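Nekeo Hand-Held Gripper for Workplace Task Recording
Product and deployment information

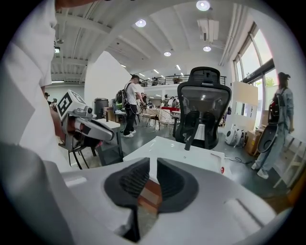 The Nekeo gripper is supplied to employers that wish to introduce automation gradually, with the participation of the staff whose work is affected. Employees carry out ordinary handling tasks with the tool in hand, and the recordings are used to prepare robot arms for the same tasks.

Construction
Soft finger pads with ribbed inner surfaces, set in a smooth plastic housing. Replacement pads are sold in packs of 12.

Effect on staff duties
At the Dundberg parts depot, repetitive sorting was moved to automated stations over a period of 6 months. Employees formerly assigned to sorting now inspect finished trays, handle exceptions and record new tasks when the product range changes. Job grades were reviewed before the first station opened - a step we ask all customers to complete.

"My shift used to be sorting from start to finish," says Khoa Thân, shift lead at Dundberg. "I still sort when a station is down, but most of my day is checking and training."

Training and support
Each order includes an introductory course for up to 6 employees. Course materials are prepared by Phúc Huỳnh of the Flerano training office. Recording time is to be counted as paid working time.

Ordering
Minimum order: one pair. Orders placed before December ship from the Mwaipopo warehouse.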